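Xiaoqing Liao
2021-09-12

1/ Today I write about sorting mixed things. In our flat we have one big wire basket where everything goes when we are tired. Cloths, balls, cans, small toys. It was my idea and it was a bad idea, so I must also be the one who repairs it.

2/ First rule I made: do not turn the basket over on the floor. I did this in April. The balls went under the sofa and I was on my knees with a broom for a long time. Now I take things out from the top, one by one.

3/ Cloths come first. They are big and soft and they hide everything. I shake each one before I fold it, as small toys like to stay inside the folds. Last month I washed a plastic giraffe two times in this way.

4/ Waffle muslin is difficult to fold nicely. It never has straight edges after washing. My neighbour Zuleica rolls hers like a towel in a hotel and I have started to do the same. They stand up in the box and I can see the colours.

5/ Small scraps of fabric I keep separately from the cloths. My daughter uses them for doll blankets. If a scrap is smaller than my hand it goes to the glue and paper drawer.

6/ Then the cans. They are for recycling, but they come into the basket because the children crush them and play with them. I don't like it very much. A crushed can may have a sharp place near the opening, so cans I pick up by the flat end and they leave the room the same day.

7/ Somebody asked me if cans must be crushed or not. In our building the paper near the bins says both are accepted. Please look what it says in your place, it is different from town to town.

8/ Balls are the easy part, and the children can do this alone. We have the soft kind that you press in the hand. Basketball, baseball, tennis, and the one with the map of the world, which is the favourite. Yaqin is four and she calls it "the planet". All balls go in one box without a lid. I tried a box with a lid and they just put the balls on the lid.

9/ The small plastic toys I leave for last. There are always more than I think. I do not sort them by kind any more, I only ask: is it broken? Broken goes out, the rest goes in the low drawer where Yaqin can reach.

10/ About the basket itself. I thought to throw it away, but wire mesh has one good side, you can see what is at the bottom. Also dust falls through. I wipe it with a damp cloth and dry it well, especially the corners.

11/ My husband Wenjie says in one week it will be full again. Maybe he is right. But when the cans are out and the cloths are folded, a full basket of toys is not a big problem for me.

12/ Thank you for reading my long thread. Last one is the basket, and the question I got most often.

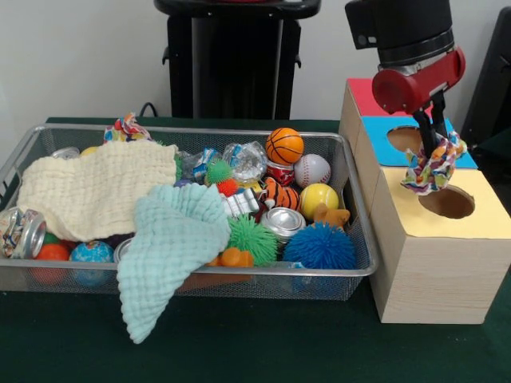
What should I take out first when a basket has cloths, balls and cans all together?

Take the cloths first, slowly and from the top, and hold back the balls with your other hand. After that you can see where the cans are and pick them up safely.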